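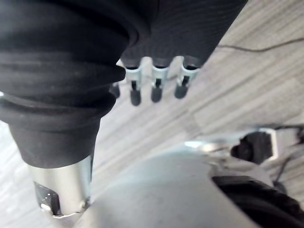 Small bathroom, where does the toothpaste live?

soapdish_sid
We finally have the bathroom back and now we're arguing about storage. One vanity with a grey stone top, one big mirror over it, and 80 cm of clear counter if you're strict about it. My other half wants nothing out at all. I want to be able to brush my teeth half asleep without opening a drawer. Any ideas that don't involve a plastic beaker?

Radek Sýkora
Drawer. Get one of those bamboo dividers and lie everything flat. Stone tops and toothpaste don't mix, you get a crusty white ring that you end up picking at with a fingernail.

merholm_mum
A drawer means toothpaste inside the drawer. I've cleaned that drawer. Put it on the wall.

soapdish_sid
We already have one shelf up, so I'm half persuaded. It's the counter I can't let go of. The tube gets put down wherever the hand happens to be at 7 in the morning. 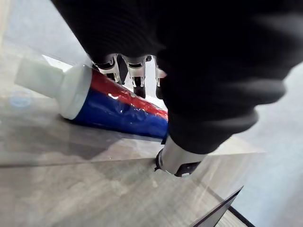

And it's the big white screw cap sort, so it does at least get closed properly when I do it. I won't speak for the rest of the household. Ours gets squeezed from the middle by one party and rolled from the end by the other, and we've been together 19 years, so that's not getting fixed.

Wael Helmy
Flip tops are worse. The hinge fills up with paste and then it's neither open nor shut. Stick with the screw cap and stand it on its head.

Radek Sýkora
You can't stand a half empty tube on its head, it keels over into the basin. Drawer.

Wael Helmy
It stands perfectly well if the cap is wide enough. Mine's been upright since October.

merholm_mum
Can we see the room, Sid? Hard to advise on a shelf nobody has met.

soapdish_sid
Fair enough.

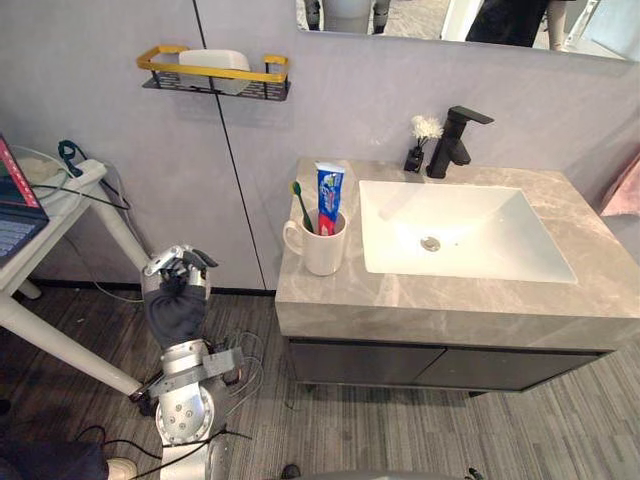 The walls are panels instead of tiles, Merholm range from Fliratau, and I'd have them again tomorrow. No grouting! We paid 65 a panel, which felt like a lot until I got the tiler's quote. The colour is a pale grey with a bit of lavender in it, and I was told it would look blue by evening, which it does, and I've decided I like it. The shelf went up high so there'd be room underneath, and with the gold rail along the front things shouldn't slide off. So far it has one white box on it. That's how we "use" storage in this house.

Wael Helmy
The gold rail is nice. The height isn't. I'd be reaching up there with my eyes shut every morning and bringing the lot down.

merholm_mum
Disagree, high is good. Spare soap, plasters, anything children want. Then a second, lower shelf by the mirror for the daily bits.

tapwasher1831
Is that the Ondetti shelf or the Shawky one? The Shawky has a habit of working loose if you only use the screws in the packet.

soapdish_sid
Ondetti, and I used my own screws. I'm not an animal.

Radek Sýkora
Two shelves in a small bathroom and you'll be dusting both. You've got a whole vanity there. Drawer.

tapwasher1831
Does Radek sell drawers?

Radek Sýkora
I fit them. Different thing.

soapdish_sid
Going to try a second shelf, low down, and report back. If there's a white ring on the stone by then I'll send Radek a photo of it.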